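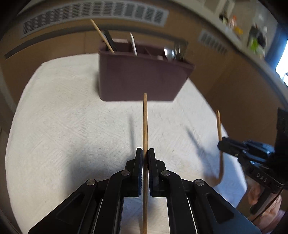
Grollance Two-Hand Gripper Kit, with the Miseck practice guide

I get asked what's in the box before anything else, so let me start there. You get two hand-held grippers, a pair of spare finger pads for each, the charging leads, a hard case and the printed practice guide. The guide is 24 pages, I wrote most of it, and I'd like you to read it before you pick anything up!

Why so much fuss over a booklet? Well, we sell these to people recording kitchen and tabletop work for robot training, and the trouble I see in returned kits and bad recordings is hardly ever the hardware. It's habits. Somebody squeezes too hard, somebody swings one hand through the other hand's space, somebody skips the morning check (I've done all of these, by the way, usually before coffee). So the house rules come with the kit, and if you want our support desk to look at your recordings we ask that you follow them.

The ones people ask me about most:

Thin and pointed things. Skewers, chopsticks, forks, that sort of stuff. Close on the shaft, well away from the point, and stop closing once it holds. Points face away from the other operator and away from your own free hand. If you're holding one in each gripper, park one before you hand anything over -- no passing point first, ever.

Two hands, one table. Agree on a start position for each gripper and go back to it between takes. Crossing over is fine if the task needs it, but say so in the task sheet first so whoever reviews the recording knows you meant it.

Soft surface. A quilted or padded mat is kinder to the fingers when you come down harder than you planned, and you will. Tape the corners if it slides.

Pads. Look at the ridges every morning. If they're shiny or worn flat, swap them. I change mine every 80 hours of use, and I log it in the back of the guide where there's a table for it.

Sleeves. Push them up or wear something snug at the wrist. Loose cuffs catch on the linkage, and it pinches.

Food and people. Anything that has been in a gripper doesn't go back in the drawer until it's been washed. Also, tell people before you record in a shared kitchen, and put a note on the door. Saying sorry later doesn't count as asking.

We revised the guide in January after Bernadette Brophy at Widmer sent me a long (and very fair) list of places where I'd contradicted myself, mainly on the start position rule. If yours says version 2 on the cover you have the new one. If not, write to me and I'll mail you a copy for free.

One thing I should be clear on: the guide is our own good practice. It isn't a certification, and it doesn't replace whatever safety rules your lab or workplace already has. Where theirs are stricter, go with theirs.

Kit with case and guide: $163 a week to rent, minimum two weeks
Spare pads: sold in pairs
Storage case: Nerkalix hard shell, included
Guide only: free with any order
Page updated 4 March 2022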